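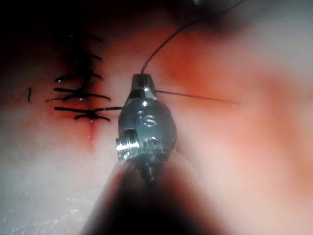 Yulan says we should have settled the hall booking before anyone bought wool, and she'd like that written down first, so there it is at the top. These are the notes from the Skelley Sewing and Mending Circle, 29th December, typed up by me (Solange Kowalchuk) with a mug of tea and the leftover shortbread. Sorry in advance for my spelling of everybody's street names!

Hall booking
We talked for ages about this one. The Gisler Room is ours until the end of January, and after that the rate goes up to $19 a session. Yulan Qian rang the office and they won't budge on the price, but they will let us keep the tall cupboard and the good ironing board. Most of us thought that was fair enough. A couple of people would sooner move to the library, where the light is better – but the library shuts early and you can't bring a kettle in. We agreed to stay put and have another look once the weather warms up.

Money
We have $218 in the account, and $159 of that is from the mending table at the Christmas market, which was a lovely surprise to me because I thought we'd mostly fixed zippers for our own cousins. Yulan wants some of it put aside for a new foot for the old Alla machine. I said yes straight away, as I'm the one who keeps breaking needles on it. The rest stays where it is until we know what the hall is costing us.

Wool and the blanket squares
This is where the wool came up again. Somebody (me) bought three bags of it in a colour the shop called heather, and it's really more of a grey. We're still short of squares for the big blanket. Please take a ball home with you, and please, please stick to the size on the card. Last year's came out shaped like a kite.
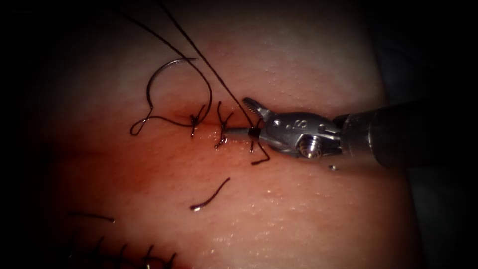 Hand stitching night is going ahead in January and I'm so pleased, because it's the thing I've been nagging about since spring. We'll start with ladder stitch and whip stitch, then have a go at patching elbows for whoever is still awake. Yulan will do the cutting out and I'll do the fussing. Someone asked what thread to bring, and the answer is something dark and thin, like the suture closing that little cut in the photo, on a scrap of pale cotton so that you can see where your stitches are going. Bring your own snips if you have them. The ones in the tin are terrible.

Tridamard order
The fabric order from Tridamard still isn't here. I've written to them twice and got a very cheerful reply with no date in it. Yulan is going to phone, as she's better at being firm than I am. If the lining hasn't come by the next meeting we'll use the old curtains from my spare room – they're clean, they're just very orange.

Other bits
The blue pinking shears have gone home in somebody's bag again. Check your bags! Tea roster is on the cupboard door and has a lot of gaps in it. I'm bringing date slices next time and Yulan has the key.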